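Lisel Tabletop Set, release notes and data card

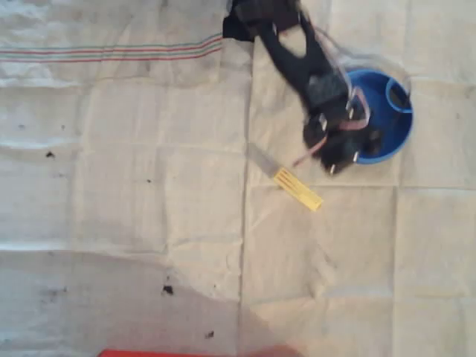 Lisel is a collection of teleoperated episodes for training manipulation policies on small household jobs. There are 3295 episodes in this release. An earlier count of 3692 went round in November, and the missing 397 are the ones where the operator sneezed, swore or gave up and nudged the thing into place by hand. They live in the folder called rejected, which some of you have already asked to train on. Fine, but don't send us the results.

What's in it

Each episode has one video stream, joint positions, gripper opening and a line of text typed by the operator. The text is unedited. "Put knife in bucket" and "knife bucket" are the same task, and "bucket again" is also the same task. We have 32 tasks on paper and 786 ways of spelling them. A lookup table is in tasks.csv.

Collection

All recording was done at the Feketberg workshop on the Zamudio arm, with cables on the outside, where they get into shot. We left those episodes in. The cloth gets refolded when someone remembers, so creases and marks vary between sessions - please don't let your model learn to read them as a map.

Known problems

Fast moves blur the gripper. Joint positions are fine throughout, so lean on those if the video lets you down.

Wednesday sessions have a clock offset between video and joints. Run fix_clock.py before anything else.

Success labels were given by whoever was driving, and drivers are generous.

Splits

Train and test are split by session. The Likura loader shuffles by episode unless told otherwise, and will hand you a lovely score that means nothing. Set split_by to session.

Contact

Cirilo Esquivel looks after the files. Send the episode number and the time in seconds - "the one with the bucket" is most of them.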